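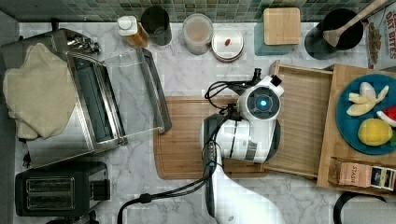
Counter this morning, toaster oven with the door open. Board in the middle, fruit plate on the right.

Small kitchen, marble counter: where do you keep the toaster oven?

Macapagal wrote:
Hello all. We moved in March to a flat with one good stretch of counter and I still cannot arrange it well. The toaster oven stands at the left and its door opens toward the middle and comes out far over the marble. In front of it is the two-slot toaster. My cutting board lies in the middle, then the bamboo tray, then a second board where the blue plate stays.
My question is about the left side. Should I give away the two-slot toaster? My husband eats toast every day, but the oven can make toast also. It takes longer, I admit.

brustutier replied:
Give away the toaster. You have two machines for one job. I did this in my old flat and after one week I did not miss it.

Clodagh Quinlan replied:
I disagree with brustutier. Toast from a toaster oven is dry biscuit. Keep the small one and put it in a cupboard, it weighs nothing. What I would move first is the oven mitt. I see it is lying on top of the oven. Mine got a brown mark from this, and it smelled for days. A hook on the wall costs very little.

Macapagal wrote:
Thank you Clodagh. The mitt goes there only when the oven is cold, but you are right that one day I will forget. Can I put a hook on mosaic tiles? I am afraid to drill, we are renting.

kustgate replied:
Don't drill in mosaic if you rent. Use the adhesive kind, but it must sit on one flat tile and not across the grout, otherwise it falls in the night and you think there are burglars.
Also I want to ask about the board. Is it the kind with the groove? If yes, please dry it standing up. Mine was lying flat on stone and it bent so much that it rocked when I cut onions.

Macapagal wrote:
Yes, with the groove. I have always left it flat. I will stand it up from tonight.

brustutier replied:
I still say the toaster must go. And why two boards plus a tray on such a counter? The tray is nice, but it is open and it has nothing to do there between the boards. Put the tea in it at least, the Stash box is lying on its side next to the plate.

Cavovora replied:
Is the banana on the plate a toy? The peel looks very tidy for a real one.

Macapagal wrote:
Yes, a toy :) It belongs to my daughter, the same as the watermelon. She "serves" breakfast on this plate and I am not allowed to move it. So the second board is in fact hers. The tea she also takes, for the guests.

Cavovora replied:
Then the right side is decided and you can only negotiate on the left. I would turn the toaster oven a little, so that the door comes down along the wall and not toward the place where you cut. Measure first, the back needs air. The booklet of mine gives the distance, look in yours.

Clodagh Quinlan replied:
Turning it is a good idea if the cable reaches. Please no extension lead behind it.

Macapagal wrote:
The cable reaches, I have just tried. It stands a bit crooked but I have now space for my elbow. The two-slot goes to the cupboard for a trial. My husband is not informed yet.

brustutier replied:
A trial in the cupboard is the same as giving away, only slower. I am satisfied.

kustgate replied:
Write again when he looks for it.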